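Okay, mug tree thread. A few of you asked after I mentioned I was finally clearing off the kitchen table, so settle in with your coffee because I am going to take my time with this one.

Background for the newer folks: I have lived in this apartment with one short run of counter and one cupboard that opens the wrong way, and for the longest time the mugs lived in that cupboard, stacked two deep, with the ones I love in the back and the ones I got free from places in the front. You know how it goes.

My friend Lavanya Suvarna came over in November and watched me take out four mugs to reach one mug, and she said very gently, "you know they make trees for those." I did know! I had just never thought of myself as a mug tree person. My grandmother was a mug tree person. Hers was bright orange and it wobbled.

So I started looking, and friends, there are so many mug trees. There are metal ones that look like coat racks for elves. There is one from Damberg that spins, which I wanted badly for an entire evening until I pictured it spinning with a full load on it at six in the morning with me in charge.

I was set on wood in the end. Our table is that brownish-mauve color (it came with the apartment, I've made my peace with it and now I even like it) and pale wood looks so warm sitting on it. Metal always looks a bit chilly on there to me. This is personal taste, please don't write in.

The shape I like best is the simple kind. Square base with the corners rounded off, a straight upright, and plain round pegs sticking out at a slant. The slant matters more than anything. If the pegs go straight out the mugs slide off the end when you bump the table, and I bump the table every day of my life.

Someone asked about base size. Go bigger than you think. When you hang a heavy mug on one side and nothing on the other, the base is all that's standing between you and a broken mug. I learned this with Grandma's orange one and a souvenir mug from Cistlow Lake that I still miss.

A thicker base is good too, if you can find it. Those thin sheets they put under some of them look elegant in the store and then they warp a little, and a little is all it takes for the whole thing to rock.

Also, look at the grain before you buy if you can! I love a knot. I know some people want their wood perfectly even, and I understand it, but a couple of dark spots and a reddish patch make me feel like it was once a tree that stood somewhere and had a life.

Now, the tray. I have a white tray that I adore, rounded corners, little raised lip, with gray line drawings on it. There's a face with round ears that I say is a bear and Lavanya says is a mouse, and we have had this conversation so many times that we could perform it for an audience. There's also a stripy little fish sort of fellow next to it.

My plan was always tree on the left, tray on the right, and a good stretch of bare table in between for the part where you actually make the coffee. The tray is for spoons, the sugar, and whichever cookies are open. The gap is for elbows. Please leave yourself a gap for elbows.

Sharada Mathew asked (hi Sharada!!) whether the tray could just go under the tree to catch drips. You can, and it looks sweet, but then you lose the whole tray to one object, and you have to lift everything up to wipe underneath. I tried it in my old place and went back to keeping them apart inside of a week.

On caring for the wood: wipe with a barely damp cloth, then a dry one right after. A tiny bit of food-safe mineral oil when it starts looking thirsty. Don't soak it, don't put it in the dishwasher, and let your mugs dry on a towel before you hang them or the pegs get those gray rings.

And peel the tape off things as soon as you open them. I am terrible about this. I leave little clear pieces on the table telling myself I'll get them in a minute, and then I find one on my sleeve at the grocery store. If you come to my house and there's a bit of tape on the table, no there isn't.

For mugs, I'd say keep out the 2 or 3 you reach for every single day and then let the others take turns. I rotate mine with the weather. The big blue one comes out when it gets cold and goes back in when I start wanting iced tea.

That's everything I know about mug trees, which is more than I expected to have to say. Send me your coffee corners, I want to see all of them, messy ones especially. 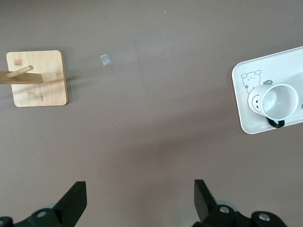
Wood on one side, bear on the other (it's a bear, Lavanya), and plenty of elbow room in the middle.

Last updated: November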